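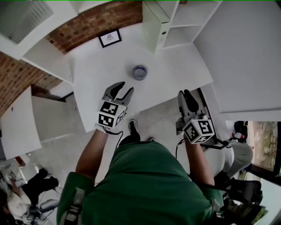 3 min read

Press releases | Robotics software

Boltum releases Zindska 5, with a new planner for two-handed demonstrations

FELHAM, 26th September - Boltum today released Zindska 5, the latest version of its software for turning hand-held gripper recordings into motion that a robot arm can follow. The release replaces the pose tracking and the motion planner, and adds a review tool that runs in a web browser.

Zindska takes recordings made by a person holding a gripper in each hand. Each gripper carries a cube printed with square black-and-white markers. The software finds the markers in the video, works out where each gripper is and which way it points, and writes a path for each hand. Those paths can then be checked, trimmed and sent to a planner for the target robot.

In earlier versions the two hands were tracked separately and joined up afterward. When one cube was turned away from the camera or passed behind a wrist, its path could drift against the other, and the recording often had to be thrown out. Zindska 5 solves both paths together. If one cube is lost for a short time, the tracker uses the last good reading and the motion of the camera to fill the gap, and marks the filled section so that a reviewer can accept or reject it.

Boltum tested the tracker on 587 recordings made at its Felham office. All were short tabletop tasks, mostly with cups, lids and small containers. With the previous version, 72 of the recordings failed the company's check for agreement between the two hands. With Zindska 5, 20 failed. Most of the remaining failures came from strong glare on the marker faces, which the new version detects and reports but does not correct.

The new planner checks reach, joint limits and collisions between the two arms before any motion is sent to hardware. Where a recorded path can't be followed exactly, the planner offers the closest path it can find and shows how far it departs from the original. Users set their own limit for that difference. Timing between the hands is kept unless the user turns the setting off - a change requested by customers working on handovers, where one gripper has to hold still until the other has closed.

The review tool shows the video next to both gripper paths on a single timeline. Filled sections, glare warnings and planner changes appear as colored bands. Reviewers can leave notes and split a long recording into separate tasks without going back to the original file.

Bellamy, Boltum's calibration package, has been updated at the same time. It now measures the offset between the marker cube and the gripper jaws in one pass, and saves the result with a date so that old calibrations are easier to spot. Existing Bellamy files will open in the new version, but Boltum recommends calibrating again before making new recordings.

Zindska 5 is available now to customers with a current license at no added cost. The previous version will get bug fixes until the end of January. Projects saved in it can be converted with a command-line tool included in the download. Converted projects can't be opened in the older version, so users should keep a copy.

About Boltum

Boltum makes tracking, calibration and planning software for robot arms. The company is based in Felham and sells to research labs and equipment makers. Press questions and requests for a trial license can be sent through the contact form on the Boltum website.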